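# Plomthorpe round felt table cover, teal green

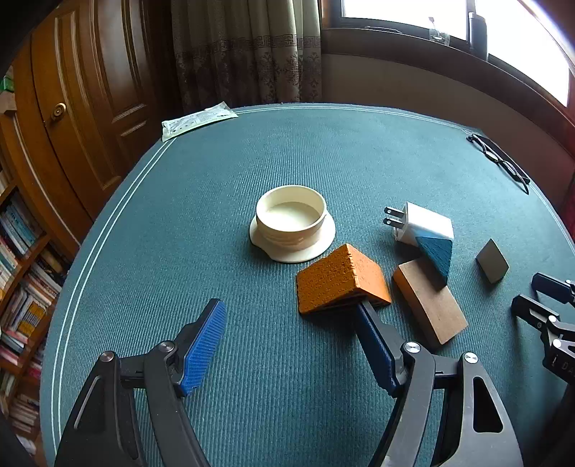 *The cover on my round table, with a cream bowl and saucer, an orange sponge block, a wooden block and a plug adapter on it.*

I bought this cover in September to replace a vinyl one that had gone sticky. It was 33 dollars including shipping. I paid for it myself, and I've had it on the table every day for four months.

The table is an old one from my aunt, Yvonne Greenwood, and the top is badly scratched. I wanted something that would hide the scratches and stop things from sliding and clattering. I don't eat dinner at it. It's where keys, chargers, craft supplies and whatever I'm fixing end up.

## The fabric

It's a ribbed felt. The ribs are low enough that a bowl and saucer sit steady, but you can feel them under a pen. If you write at your table you will need a pad or a magazine under the paper. I tried without one and the pen skipped at every ridge.

The color is a teal green. The listing called it "spruce" and I expected something darker. I like it fine, but go by customer photos and ignore the name. The thin white piping follows the curve, and it makes the cover look more finished than the price would suggest. The stitching on mine is even all the way around except for one spot where two ends of the piping meet and overlap a little.

## Fit

My table is a bit under the size on the label, so there was some spare fabric the first day. Smoothing it outward from the middle by hand took care of most of it. It had fold lines when it came out of the bag. A warm iron through a dish towel got rid of them in a few minutes. Don't put the iron straight on the felt. I tested that on the underside and it left a shiny patch.

It does shift. If you lean on one side and push, the whole thing moves with you. I put four small squares of rug gripper under mine and that fixed it.

## Noise and grip

Best part of the product. Setting down a ceramic bowl used to make a crack you could hear in the next room, and now it's a dull thump. A plug adapter with bare metal prongs can be dropped on it without adding another scratch to the wood below. Small pieces stay put too. I keep sample tiles and sponge scraps out while I'm working and they don't wander off when somebody bumps the table.

## Crumbs and lint

Worst part. Anything that sheds will shed into the ribs. Rough sponge is bad, and so is sanded wood. Wiping with a damp cloth only pushes the bits along the grooves. What works:

- a vacuum with the brush attachment, run in the direction of the ribs
- a sticky lint roller for what's left
- shaking it outside every couple of weeks

The felt also gave off its own lint for the first week. I found green fuzz on my eyeglass case and on a sweater sleeve. That has mostly stopped.

## Spills

I've had one coffee spill, maybe a quarter of a cup. It beaded for a second or two and then went in. I blotted it with paper towels and followed with cold water and a drop of dish soap. There's a faint ring if you know where to look. The wood underneath was damp, so don't count on this to protect a good table from liquids. The care tag says hand wash cold and dry flat. I did that once in the bathtub. It took a day and a half to dry and came out the same size as far as I can tell.

## Compared with the others I looked at

The Gandus cover is cheaper and smooth, so it would be easier to clean. A friend, Qianru Zou, has that one and it has started to pill where the chairs rub it. The Rerow is thicker and has a rubber back that would solve the sliding, but it only came in gray and tan and cost nearly twice as much. I also ordered a Quansah and sent it back. It smelled strongly of glue after three days by an open window.

The Plomthorpe had 1,019 reviews when I ordered, and most of the complaints were about lint. They were right about that.

## Who should get it

Good for a hobby table, a hallway table, or a scratched top you're tired of looking at. I'd skip it for a dining table, or if there are small kids with juice. If you have a light-colored cat, expect to use the lint roller a lot.

Four out of five. I took one off for the crumbs. I'd buy the same one again, probably a size down.

**Update:** The overlap in the piping has started to lift slightly. Two stitches with white thread closed it. Still four stars.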